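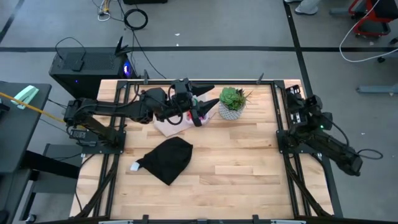 A potted succulent on a wooden tabletop. Its thick green leaves grow in a rosette.

Learning > Children's Pages > Plants Indoors > Succulents

Why Do Some Plants Have Fat Leaves?

Winholm Museum of Everyday Nature
Text by Yurani Sánchez, Learning Department. For readers aged seven to eleven.

Many homes and classrooms have a small plant with thick, plump leaves standing on a table or a shelf. Plants of this kind are called succulents. The name comes from a Latin word, sucus, meaning juice or sap. This page explains how succulents live, why their leaves are such an unusual shape, and how to look after one.

A leaf that stores water

All plants need water. Most garden plants take it up through their roots whenever the soil is damp, and they begin to droop when the soil has been dry for a while. Succulents come mainly from places where rain does not fall very often. When it does rain, they take in as much water as they can and keep it inside themselves. Some store it in their stems and some in their roots. A great many store it in their leaves, and this makes the leaves thick.

If you cut a succulent leaf in half (please ask an adult first), you will find that the inside is wet and rather like jelly. The skin on the outside is tough and often feels waxy. The wax slows down the drying effect of the sun and the wind.

What is a rosette?

Look again at the plant in the photograph. Its thick leaves are arranged in a pattern called a rosette, and a few taller, spiky leaves stand behind them. In a rosette the leaves grow out from the middle in a circle, close together, rather like the petals of a rose. The newest leaves are usually the small ones in the centre. The oldest are usually on the outside, near the soil.

A rosette is a useful shape. Each leaf sits in a slightly different position from the one below it, so that most of them receive some light. In the wild, rain or dew falling on certain rosettes runs down the leaves towards the roots.

Breathing at night

Plants have tiny openings in their leaves called stomata. They are too small to see without a microscope. Air passes in and out through them, and water escapes through them as well. On a hot day a plant with open stomata loses water quickly.

Many succulents keep their stomata closed during the day and open them at night, when the air is cooler. They take in the gas they need (carbon dioxide) during the dark hours, store it, and use it to make food when the sun comes up. Scientists at first found this very puzzling.

Choosing a pot

The plant in our photograph has a small white pot with a grey pattern of shapes printed on it. A succulent does not mind what its pot looks like, but it does mind what happens to the water. Roots that stand in a puddle will rot. A good pot has a hole in the bottom and a saucer underneath. If your pot has no hole, keep the plant in a plain plastic pot that does have one, and stand this inside the pretty one. Lift it out for watering and let it drain before you put it back.

Ordinary garden soil holds too much water. Ask at a garden centre for cactus compost, which has sand or grit mixed into it.

Looking after a succulent

Light: Place the plant near a bright window. If it grows long and thin, with wide gaps between the leaves, it is probably stretching to find more light.

Water: Push a finger into the compost. If it feels damp, wait. If it feels completely dry, water it well. In winter a succulent may need very little.

Warmth: A room kept at 18 to 20 degrees Celsius suits most kinds. Frost harms many of them, so take care with cold windowsills.

Dust: Wipe the leaves gently with a soft, dry brush.

Safety: Some succulents have sharp points, and some have sap that can sting the skin or upset the stomach. Do not taste any part of the plant. Wash your hands after touching it, and keep it away from pets.

Something to try

Some succulents can grow again from a single leaf. Ask an adult to help you twist a healthy leaf gently from the stem. Leave it on a dry saucer for a few days until the broken end has sealed over, and then lay it on top of some cactus compost. Mist the compost lightly when it is dry. Tiny roots may appear after several weeks. Not every leaf will grow, so it is sensible to begin with more than one.

Words to remember

Rosette: leaves growing in a circle from the middle.
Stomata: tiny openings in a leaf.
Succulent: a plant that stores water in thick leaves, stems or roots.

Comments (3)

Rizwan Tarar
My class in Rurnley used this page for our plants topic. Two of the leaves have roots already. The children would like to know whether they can be moved into pots yet.

Learning Department
Thank you for writing. Please wait until each one has a small new rosette of its own.

GranInRurnley
I have been watering mine every day since August and the bottom leaves have gone soft. I now see why. Will it recover?

Winholm Museum of Everyday Nature | Contact the Learning Department | Page reviewed 02/02/2021 | © Winholm Museum. All rights reserved. | Back to top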